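Where Does the Counter Go? Storage and Clutter in a Small Kitchen

Final project report, Household Design
Flollent College, 2021-07-13

1. Background

The project began in March with a complaint. The kitchen in our shared house on Jedcombe Street has one good stretch of counter, and by the second week of the semester it had vanished under appliances, mail and a colander that had lost its cupboard. The course asked us to pick a domestic problem and work on it for 16 weeks. We had one at home, so the travel budget was zero.

Our question was simple enough to fit on the refrigerator: does adding small storage on top of a counter give you more usable space, or does it just give the clutter a second floor?

2. Method

We started by keeping a log. Every evening for 10 days, whoever cooked wrote down what they had to move before they could put down a cutting board. The entries got shorter as people got hungrier. One reads, in full, "everything."

After that we tried two layouts. The Osside layout (named after the dorm where half of us learned to cook, if heating soup counts) kept all the appliances against the wall and left the front edge free. The Lynch layout grouped things by task, with toasting at one end and chopping in the middle, and small items in a wooden organizer with a drawer. We used each layout for the same length of time and measured the free counter depth at the tightest point.

3. Results

The Osside layout looked wonderful in the mornings. It failed at dinner, when things from the back row had to come forward and then stayed there for days like relatives.

The Lynch layout took up more of the wall and we expected to hate it. The tightest point came out at 65 centimeters of free width by the end, enough for a board and a pair of elbows. The log entries also changed. People wrote down single objects, and on two evenings they wrote nothing, which we have chosen to count as success and not as forgetting.

The drawer was the surprise. We had meant it for tea and loose spoons. It was soon being used for bowls, on the theory that a bowl in a drawer is a bowl you don't have to wash yet. The top of the organizer became a shelf for a plate and a caddy, and the cutting board got the middle of the counter to itself.

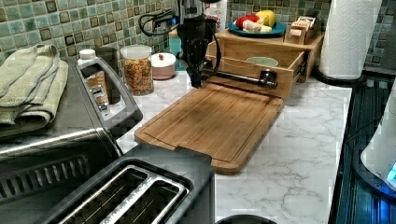 Why not put the organizer in a cupboard and keep the counter completely clear?

Because the cupboards were full, and when we did clear one, the things we used every day crept back out within a week. An organizer on the counter at least gives them somewhere to creep to.

4. Problems

Drawers need room to open. We had measured the organizer closed, like amateurs, and had to shift the board the first time somebody pulled the drawer all the way out. The towel also never found a home. We proposed a hook in our midterm draft, bought the hook, and put the hook in a drawer.

Our sample was one kitchen and the people who eat in it, so we make no claims about anybody else's counter.

5. Further work

We would like to repeat the log in a kitchen with deeper counters, and to test a taller organizer with a second drawer. The hook will be installed before the lease is up.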